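Chapter 6
The Snack Counter

I've worked out of a lot of break rooms, and I judge every one of them by its counter (you do too, admit it!). A good one lets you grab something to eat while the coffee brews. A bad one makes you dig. So before we get to pantries and shopping lists in Chapter 8, let's spend a few pages on the stretch of countertop right beside the coffee maker, the place where most office snacking really happens.

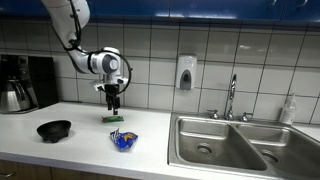
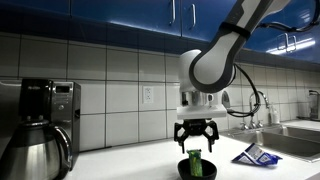 Todiddale, 8th January

White counter, blue cabinets, a coffee maker with its carafe, and one small black bowl. I love that bowl! It gives the little green packet a home, and a bag of chips can sit next to it without taking over. When I kept notes on my own counter at Turport last March, I wrote down 31 snacks in one week, and I'd have guessed half that.

Before you read on, go look at the counter you use most. Write down what's sitting out, and what you had to move to reach the coffee. Keep the page handy, we'll need it in Section 6.1.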